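Gripper notes: two sets of fingers, one desk

By Chiamaka Ajayi

In February our small group finished the first comparison of fingers for the hand-held gripper. Several readers asked for the results after the last newsletter, so I write them down in this item, together with the things which we still do not understand.

The question was simple. We have two finger designs which fit on the same handle. The first one we call Skirkier, after the name of the folder where Osaze Isah keeps the drawings. The second one is Inero, and it is the newer design. Both have a soft ribbed pad, but the ribs of Inero are closer to each other and the pad bends more when it meets an object. We wanted to know which of them holds a smooth object better when the person is moving at normal speed.

We decided to use a computer mouse as the main object. It is light and everybody has one, but it is difficult in a special way: the top is round, the sides become narrow, and the fingers must close at the correct height or it turns. We also did not want a clean laboratory table. A policy which learns only from clean tables has trouble in a real home, so the work was done on an ordinary desk with all the usual things left on it.

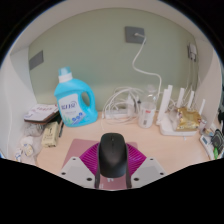
Each person did the same short task. Take the mouse from the desk, lift it, turn the wrist, put it on the pad, open the fingers. Then again from a new start position. In total we kept 223 demonstrations, divided between Ese Ojo, Toshiko Maruyama and me. The recordings where the tracking was lost are not in this number.

With Skirkier, the mouse often rotated a little in the moment of lifting. It did not always fall, but the final position on the pad was less exact, and for training this matters to us more than the falls. With Inero the rotation was smaller, and Toshiko could work faster without losing the object. I had less difference between the two designs than she had. Maybe I press too hard with both. We have no force sensor on the handle, so I can not prove it.

The weak side of Inero is thin objects. A card or a flat pen lying on the table is hard to pick, as the soft pad folds before the tip arrives under the edge. Osaze wants to try a harder tip on the same pad. Nneka Ogunleye prefers to keep the pad and change the angle of the bracket by 9 degrees, and she has already started with the drawing.

One more remark is about the camera. We set the exposure time by hand, at 2000 microseconds, and the fast movements became sharp enough for tracking. In the evening it was too dark with this value, and we lost some good recordings before we noticed. Please check the light before you start, and do not trust the small preview on the phone, which always looks brighter.
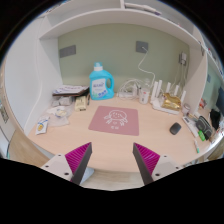 TOOLS AND DATA

The recordings are now on the shared drive, in the folder Trương. File names begin with the finger design, then the initials of the person. If you find a file without initials, it is probably mine, please write to me and I will correct it.

The script for cutting the recordings is called Wisier. Ese has repaired the problem with the last seconds, which were missing in the older version, so please download it again before you use it. Old cuts do not have to be made again if you only need the grasp and the lift.

For the next round we would like to add bottles with a handle and small soft packages. People who can lend us two hours in the evening are welcome, and experience with the gripper is not necessary. Nneka has the list of free times. The spare handle is in room 2370, on the charger, and should go back there after use.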